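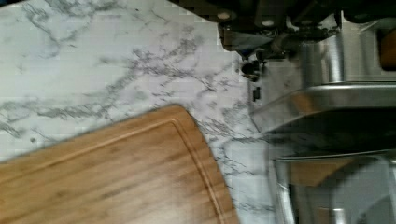 Oiling boards and living with marble: what do you use?

Cadwaladr Kitchen Forum > Benches, Boards and Surfaces

dwynwen_k
18 Mar 2024
Hello all, long-time reader and very occasional poster! We've been in the new place since before Christmas and I'm slowly working out how to look after everything. The benchtop is white marble with lots of grey veining and I do love it, but my mum nearly fainted when she heard (she's had the same laminate for 63 years, or so she tells it). My real question is the bamboo board though. Do you oil yours, and with what? I've been using olive oil from the pantry and my sister reckons that's a terrible idea. I'd also love to hear how people cope with lemons on marble, as we have a tree and it never stops.
Dwynwen Kemeys, Ballarat

tinel63
Your sister's right, sorry love! Olive oil goes off and you end up with a board that smells like an old chip shop. Food grade mineral oil from the chemist is what you're after. Give the board a good wash, stand it on its edge overnight, then rub in as much as it'll drink and wipe off the rest in the morning. I do mine on the first of the month, or whenever it starts looking a bit thirsty.

Senad Obradović
I'll disagree a little with tinel63, with respect, as I know how many boards have gone through that kitchen! Monthly is a lot for bamboo. It's harder and tighter than most timbers and the oil mostly sits on top and goes sticky. I do mine twice a year and it's fine. As for the marble, wipe the lemon up straight away and put a tray down when you're juicing. Sealer helps with stains like tea and beetroot, but acid will still etch it.

tinel63
Twice a year! Senad, you must hardly cook. Mine would be grey by April.

Senad Obradović
I cook every night, thank you, and for five of us on Sundays :)

mament_mum
We were quoted 3,000 dollars to have our marble re-honed and I said no thanks. It's covered in little dull rings now and I've grown fond of them. My grandmother's pastry slab looked just the same and she made the best scones in the district on it.

cisell
Can't agree there, mament_mum, the rings would drive me up the wall. We had ours polished for a good bit less than that, so it's worth ringing around for a second quote.

dwynwen_k
Thank you all so much, what a lovely lot of replies to come home to! The olive oil is going back to the salad. I'll get some mineral oil on Saturday and start somewhere between tinel63 and Senad, perhaps every third month. Does anyone know if vinegar will get the old oil smell out first, or should I use bicarb?

tinel63
Bicarb and warm water, and keep the vinegar well away from that bench!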